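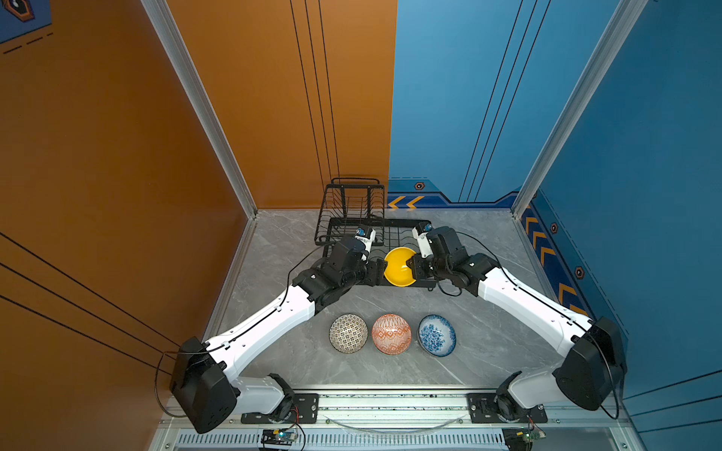 Bowls in a wire rack – who has figured this out?

Posted by kamala_sastry, June 1, 2020

OK, dish people, I need you. I finally got one of those black wire racks with the tall plate slots in back and the low tray in front, and I love it to pieces. Plates go in like a dream. Bowls are another story! I have three patterned ceramic ones (a brown and black geometric, an orange one with white diamonds, and a blue floral) plus a yellow one, and every night it's a new puzzle. Slots or tray? Face down or on their side? My sister Solveig leans hers in the slots and swears by it. Mine slide until they're all nested together and the insides stay damp till morning.

Right now my routine is to line up the patterned ones on the counter and do the yellow one first. I turn the patterned ones over on the counter so the water doesn't sit in them. 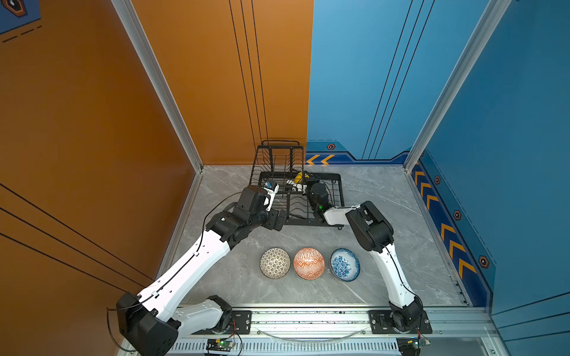

Duyên Nông: Face down on a flat counter is how you get a ring of water under every rim. Please put a towel under them at least! I did the same thing for years on marble-look counters and had cloudy circles all over.

kamala_sastry wrote:
Towel is a good call, thank you. I do tip them up a bit after a minute or two but I forget half the time.

golshifteh_g wrote:
I'm going to disagree with Duyên a little. A towel just stays wet and then the bowls smell like towel. I'd go straight into the rack, everything, right away. Deep bowls in the low tray, leaning on the one before, all facing the same way. Shallow ones in the slots. I have 47 pieces of mixed thrift store pottery (I know, I know) and this works for nearly all of it. The handle on top is great too, I carry the whole thing over to the cupboard when it's dry.

Duyên Nông wrote:
You carry it LOADED? With ceramic in it? I'm sweating.

golshifteh_g wrote:
Every day since October! Two hands, no rushing.

elsa_forsberg wrote:
Can I put in a word for bowl shape? The foot matters more than anything. If there's a raised ring on the bottom it catches on the wire and holds. Smooth round bottoms roll. I had a set from Cundley with hardly any foot at all and they were hopeless in every rack I tried, including a big Brukarer one that cost me 33 dollars. Now those just get hand dried and I'm much happier.

kamala_sastry wrote:
Oh, that explains so much. Just went and checked, and my blue floral has barely any ring! The orange one has a good one and it's the only one that never slides. So I tried a mix of everybody's ideas tonight. Yellow bowl went first, on its side, with the open part away from the rack while I worked out where it wanted to sit. 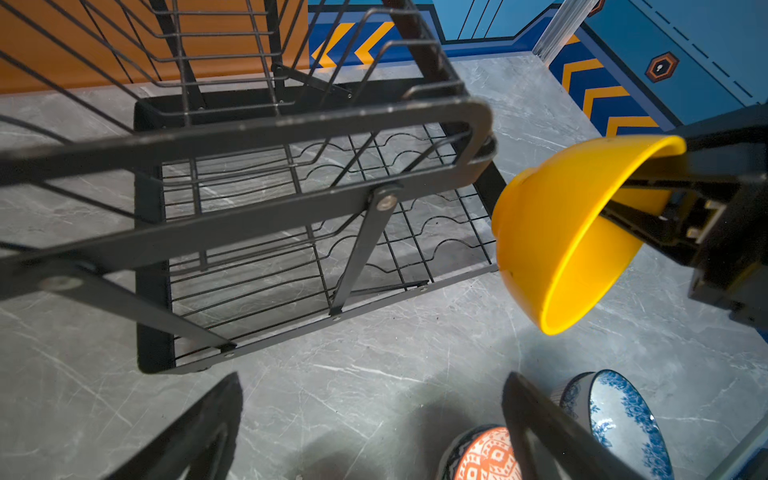
The wavy wires in the bottom basket make a kind of shallow groove, and if you set the rim down in one of those and let the base rest on the next wire over, it stays put. I bumped the counter on purpose and nothing moved. Then the orange one behind it, same direction, with a finger's width between them. The floral I gave up on and dried by hand like Elsa. So pleased with this – it's silly how pleased I am.

Duyên Nông wrote:
Fine, that's better than the towel. Still wouldn't carry it.

golshifteh_g wrote:
Finger's width is the trick, yes! Do watch the bolts on the side struts. Mine worked loose on my old Tambunan rack and the whole thing leaned. Quick turn with a screwdriver and it was good again.

elsa_forsberg wrote:
Has anyone tried slipping a bit of silicone tubing over the wires? Thinking of it for the heavy brown stoneware.

kamala_sastry wrote:
No but now I want to. What size did you have in mind?

This site uses cookies to remember your login and reading preferences. Accept | Settings

Related threads
Best way to get tea stains out of white mugs (124 replies)
Wooden spoons: soak or never soak?
Small kitchen, no dishwasher – show your setup
Celleo sponge cloths, worth it?
Where do you put the lids?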